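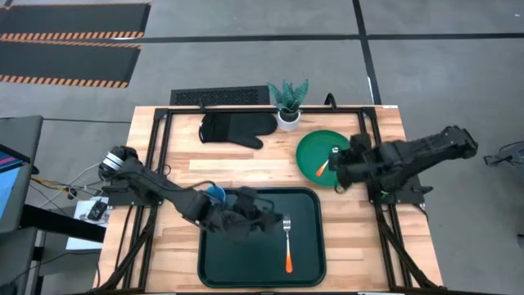
Why would anyone set a proper place for lunch when they're eating at home alone?

Lunch tastes better when it has a place to land, and setting one takes less time than boiling the kettle.

I've become a bit of a bore on this subject among my friends in Udildale, so I may as well be a bore in print. I love a set table. I don't mean the Christmas kind with the ironed runner and the good glasses. I mean a plate with some colour in it, a fork that feels nice in the hand, a cup, and something green and alive standing nearby. That's the whole kit! You could put it together from the op shop for less than the price of a takeaway curry, and I pretty much have.

For years I ate lunch standing at the bench, out of whatever container the food had been stored in. I told myself it saved washing up. It saved one plate. Then in March I bought a second-hand butcher-block table from a clearing sale out past Zulteldale, mostly for chopping, and it was so handsome (all those strips of pale and honey-coloured timber running along together) that it seemed rude not to sit down at it. So I sat. I've been sitting ever since.

Colour is the bit I get most excited about. We went through such a long stretch of white crockery in this country. Every café, every wedding list, every kitchen on every real estate website. White plates are fine, and I own a stack of them, but put a tomato salad on a green plate and tell me you don't want to eat it more. An orange-handled fork beside it is pure cheek. Blue cup? Go on, then. People worry about things matching, and my feeling is that a table can take far more colour than a lounge room can, seeing it all gets cleared away in half an hour. Timber is very forgiving underneath. I've yet to find a colour it sulks at.

I'm also firmly in favour of the tray. A dark one with a decent rim does wonders for a bright fork, catches the crumbs, and can carry the lot to the sink in one trip. My mother thought trays were for invalids and hotels. I think they're the most underrated thing in the cupboard, and I use mine on the table as often as off it. If you've got a big one, leave it there between meals with the cutlery on it. Half the job is done before you're hungry.

Then the plant. Flowers are lovely, but they're dear and they drop bits in the butter. A snake plant in a small white pot asks for a splash of water when you remember and otherwise gets on with things. Mine came from the Fothergill market and has outlived two toasters. Put it towards the back, where you won't knock it reaching for the salt.

The usual objection is time, and I do understand it. I've had jobs where lunch was a muesli bar in the car. But on the days you are home, the fork has to come out of the drawer anyway. Putting it down beside a plate, on a table, adds a few seconds. The other objection is that it's a bit precious, laying a place for leftover pasta. To which I say leftover pasta is exactly what needs the help.

Start with one plate you really like and use it tomorrow. Don't save it for visitors. Mine has a chip in it now, on the side I turn away from me, and I'd still grab it first if the house were on fire.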